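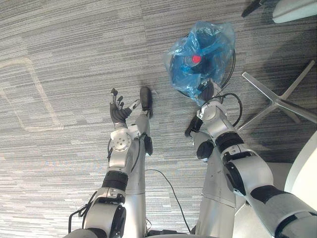

Second floor carpet, with the pale outline at left and a blue bag

From: Seraina Schwaiger
To: lesbridge-tenants
Subject: Re: [lesbridge-tenants] Blue bags and the carpet

Ursina Riedl wrote:

> Hi all,
>
> Two things before the clear-out in April.
>
> 1. Bags. We've decided to go with the blue see-through plastic bags
> for everything soft or small: paper towels, foam, old cushion
> covers, packing wrap, cables. Grabner sells them in boxes of 73 and I
> have already ordered two boxes. The idea is that you can see what's
> in a bag without opening it, so there will be no labels this time.
> Please leave full bags along the wall in room 402 and they will go
> down in the freight elevator together.
>
> 2. Carpet. There are marks on the gray carpet upstairs. I'd like to
> use Medus spot remover on all of them in one evening, then move the
> shelves back. If the marks don't come out we will ask the landlord
> for new carpet tiles.
>
> Let me know if you have objections, otherwise I'll assume we're fine.
>
> Ursina

I have objections, so please don't assume we're fine yet.

Bags first. I don't believe in the see-through idea. A blue see-through bag with one thing in it is see-through. Fill it with gray foam and gray cable and old wrap and what you get is a dark blue lump, and you will be opening it to find the extension cord somebody swears they didn't throw out. We did this when we emptied the Stargate room (for newer people, that's the storage room with the round window) and I spent most of a morning untying knots. The knots were very good, by the way. I cut the last few open with scissors and then we needed new bags.

So what is the saving? A roll of masking tape and a marker. I'd keep the labels: room number, one word for what's inside, KEEP or GO. If people want blue bags as well, fine, they're ordered.

I'd also like to know how thick they are before we put cables in them. The order page I looked at gives the size and the price and says "strong," and that's all. I have owned a lot of bags that said strong. Could we do cables in the cardboard boxes we already have, and leave the bags for light stuff? Plugs and brackets go straight through thin plastic, and I would like that to happen somewhere other than the elevator.

Now the carpet. Have a look at the pale outline on the left in the photo. It's faint, sort of a rectangle, a little crooked. Ursina, is this one of the marks you mean? To me it could be where tape used to be, or it could be a lighter border and have nothing to do with dirt. I can't tell, and I don't think spot remover is the way to find out. If it's leftover glue, the stuff may help. If the carpet has simply worn or faded there, all we'll do is add a clean patch next to it, and then we'll have two marks to explain to the landlord.

The carpet itself is pretty forgiving. All those short light and dark gray streaks hide a lot, which I assume is why somebody picked it. I walked past that outline for months. I'm not convinced a visitor would ever notice it, and I'm very much not convinced the landlord will hand us new tiles over it. Last time we asked for anything it was a door closer, and that took 20 emails. I still have them.

What I'd do:

Try the Medus on one small spot, in the corner behind where the tall shelf goes back, and leave it overnight. Look at it in the morning, in daylight. The ceiling lights up there make everything look the same color. If the spot is still the same gray as the rest, go ahead with the coffee stains by the sink, which I agree are ugly. Leave the outline alone until somebody knows what it is. Does anyone remember tape being put down up there? Maybe for marking where furniture should stand? It would have been before my time.

And please let's not move the shelves back the same evening. The bottle says to let the carpet dry fully — it doesn't say how long, of course — and those shelves have metal feet. I would rather have them in the hallway for a day than find rust rings in the fall.

One last thing on room 402. Is it free? The calendar still has it down for the sewing group until the end of the month, and their tables take up the wall where the bags are supposed to go. If it's been sorted out and I missed the message, ignore this. If it hasn't, I can clear a strip by the back stairs, though it won't hold a lot.

I'm in after 4 p.m. most days if anyone wants to come up and look at the floor with me.

Seraina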